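I'll admit I bought the Emlow table for the looks! I wanted something pale with a bit of figure in the grain (my old one was plain white and so dull), and after 2 months of breakfasts, bills and way too much coffee I still like it a lot. The finish has a soft, satiny feel and crumbs wipe right off.
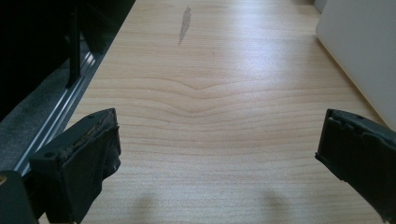

Does the finish mark easily?

Mine has picked up one small grayish smudge so far, and I'm pretty careless with glasses, so I can live with that.

My only gripe is glare. With the overhead light on, the top gets a shiny band that bugs me when I'm reading at night. I'd still buy it again.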